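Tevura Robotics Hall - Open Day Safety Checklist
Visit by Huvbridge staff and guests, August 2020
Checked by: Elvia Magaña
Countersigned by: Radomir Delić
Hall contact on the day: Hậu Hứa

Items are marked OK, OK with comment, or Action. Anything marked Action must be closed before visitors come in.

1. Entrance and sign-in
OK. Sign-in sheet on the desk, pens wiped down, hand gel topped up. Visitor badges numbered to 16.

2. Group size
OK with comment. Maximum of four visitors at a demonstration table. The July visit let six stand at one table and the people at the back leaned over the others. Ademir will stop the group at the tape and send them forward.

3. Emergency stops
OK. Both buttons on the demonstration table pressed and reset. Arm stopped each time. Radomir repeated the test from the operator's chair.

4. Arm speed
OK with comment. Limited in software for the visit. Hậu has the password and the setting stays as it is until the last group has left, including over lunch.

5. Visitor line
Action. Tape had lifted near the fire door. Relaid by Ademir. Closed.

6. Fire exits and extinguishers
OK. Both exits open freely. Extinguisher tag by the kitchen is hard to read - new tag asked for.

7. Cables on the floor
OK with comment. Covers fitted on the visitor route. Staff side not covered, so visitors do not go round the back of the tables, even if invited.

8. First aid
OK. Box checked, plasters added. Montserrat Palacios is first aider for the morning and Radomir for the afternoon.

9. Demonstration table and items to be handled 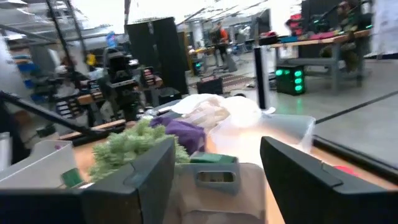 Item 9 covers what the arm can reach and what it is given to pick up. Soft goods are fine for this demonstration, and I have no objection to cloth being left in heaps like the white and cream fabric on the table. The purple cloth is the one to keep an eye on if it gets moved nearer the edge. The open container with the handle can stay between tasks. No glass, no blades, no drinks on the table. OK with comment.

10. Visitors handling items
OK with comment. Only with the arm stopped and the operator's hands off the controls. Hậu to say "stopped" out loud first.

11. Noise
OK. No ear protection needed.

12. End of visit
Arm parked, power off at the wall, badges counted back in. Montserrat to keep this sheet in the visits folder.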